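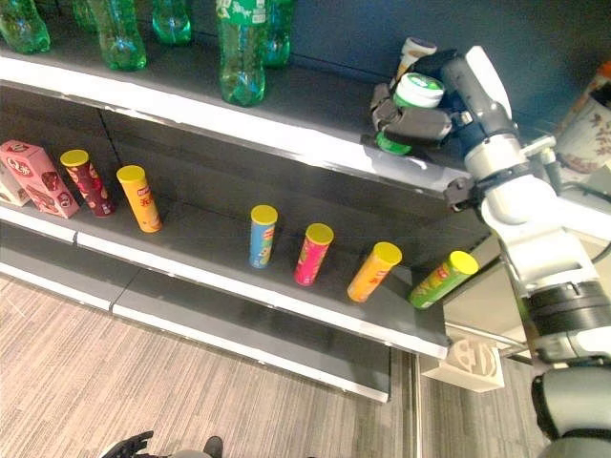 Soda on the top shelf, canned snacks below. Most small stores still put drinks and salty food within one reach.

The corner store in Motton opens at six and has sold out of bread rolls by eight. Reinaldo Dantas has run it for 20 years, and his father-in-law had it before that. He carries 832 different items in a space most people would use as a two-car garage.

I spent a few days in July visiting small grocery stores in Motton, Ravedo and the villages along the road between them. I wanted to know how a shop that size decides what to carry. A supermarket has a head office and a printed plan for every shelf. Dantas has a notebook with a rubber band around it.

The notebook has a page for each supplier. Next to each item he writes what he ordered, what was left when the next delivery came, and sometimes a name. The name is the customer who asked for it. A brand of chicory coffee has one name beside it, and he has ordered two jars a month for that person for nine years.

"If she has to go to Ravedo for the coffee, she buys everything else in Ravedo too," he said.

Drinks pay for a lot of this. They are heavy, they take up room and the profit on each bottle is small, but they go out the door all day. In hot weather Dantas orders twice a week instead of once. He keeps the cold ones in a cooler near the register and the rest at room temperature, for people buying for the house. The room-temperature bottles sell best on the day before a holiday.

Snacks are simpler. They keep for months and weigh almost nothing. Every owner I met had the same complaint about them, that the makers change the package size too often. A can gets a little shorter and the price stays put, and it is the store owner who hears about it.

The harder choice is what to leave out. Siqueira, the main wholesaler in the area, has a minimum order of 60 cases, which is more than some of these stores can sell before the next truck. Three owners on the Zillmont road now order together and split the load in a parking lot – one of them has a van. Each pays for what he takes, and they settle up in cash on the spot.

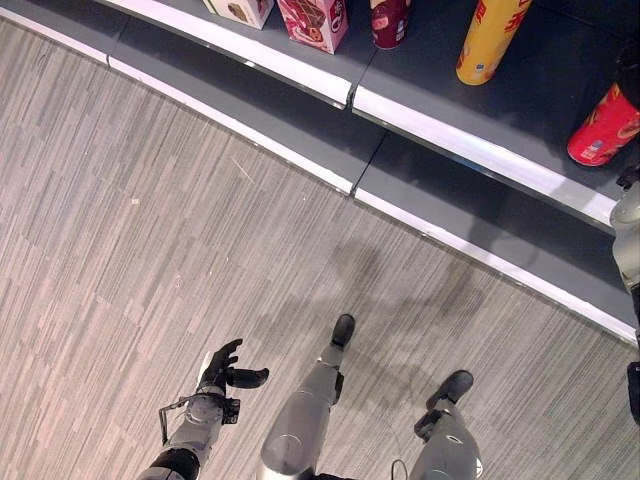 Low two-step shelving with white edge strips, on striped gray carpet.

Shelving came up more often than I expected. Low units let the owner see across the whole store from the register, and children can reach them, for better or worse. Tall ones hold more. Dantas put in tall shelves along the back wall, then took the top row off again after 30 days. His older customers would not ask for help getting things down. They just went without, and the notebook showed it.

He is 61 and has no plan to sell. His daughter does the ordering on Saturdays, and she has started a notebook of her own.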